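Laundry on the Bed: Your Questions
Grorkstead House, guest and resident pages

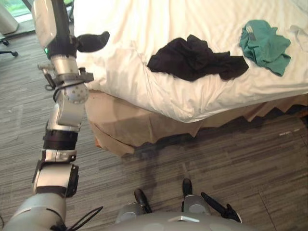
Do I have to fold my laundry the same day I bring it up?

The house has no rule on this. The dryers have to be emptied when they stop, and after that your clothes are your own affair. We'd suggest the same day anyway. A pile that sleeps on the bed spends the night on the floor and goes back on the bed in the morning, and by the end of the week it has its own side.

What should I fold first?

Whatever wrinkles worst. Shirts and blouses, then anything with a collar, then pants. T-shirts can wait. Socks can wait longer than any of us would like to admit.

Is there a trick to socks?

Pair them before you fold anything else, or pair them dead last, but pick one. People who pair as they go end up holding a single sock at arm's length and looking around the room for help. If you own mostly black socks, buy all the same kind next time. Kinga Antal on the second floor did this and now describes her evenings as "open."

I have one sock left over. Now what?

Check inside the fitted sheet. Then check inside the pillowcase, the sleeves of whatever was in the same load, and the rubber lip of the washer. If it still hasn't turned up, the lost sock basket is on the shelf over dryer 2. Please take only socks you recognize. We've had words with a couple of you.

Can I sort dark clothes on the white bedding?

Go ahead, as long as they're clean and fully dry. A damp black T-shirt left on a white duvet cover can leave a gray shadow, and new jeans are worse. If you're not sure about the dye, put a towel down first. House bedding goes back to Dufour for washing, and Dufour charges us for stains, and we charge you. It's a short chain and you're at the end of it.

Why are the bed skirts beige when the bedding is white?

They came that way. Shirley Hawthorne chose them before most of us moved in, and she stands by it. Beige hides dust, and it also hides whatever you've shoved under there – within reason.

Can I take the bed skirt off and wash it?

Please don't. It lives between the mattress and the base, and getting it back on straight takes two people and a good mood. Shake out the hem, run the vacuum brush along it, and leave it at that. If something has been spilled on it, leave a note at the desk and Laurier Morin will swap it for a clean one.

How do I fold a T-shirt so it stays folded?

Lay it face down and smooth it with your hands. Fold each side in toward the middle, sleeves back on themselves, then bring the bottom up to the collar in thirds. It should be able to stand on its own for a second. If it slumps, it's a thin T-shirt and you should just hang it.

I ball mine up and put them in the drawer. Is that a problem?

Not for us.

Do you provide hangers?

There are 6 in each closet, the plain Dakby kind. Extra ones are in the linen room. They do tend to migrate, and one closet on the third floor was recently found to have 47. That resident has been thanked for his collection and relieved of it.

Where do I get a laundry basket?

Flosby baskets are lent out at the desk. Sign for one and bring it back when you move out. It's for laundry. Thérèse McKinnon would like it repeated that it's not for firewood, recycling or the cat.

Something of mine shrank. Who do I talk to?

Lorne Paquette is a good listener. As far as refunds go, check the care tag first. If the tag says cold wash and you ran it hot, the matter is closed, though Lorne will still listen. If a machine overheated, write down its number and the time and we'll look into it.

I've cut the tags out because they itch. How should I wash it?

Cold, with similar colors, low heat in the dryer or none. This is also the right answer for nearly everything else you own.

My question isn't here.

Call extension 2923 between 9 a.m. and noon, or stop by the desk. Bring the garment if it's about a garment. Clean, please.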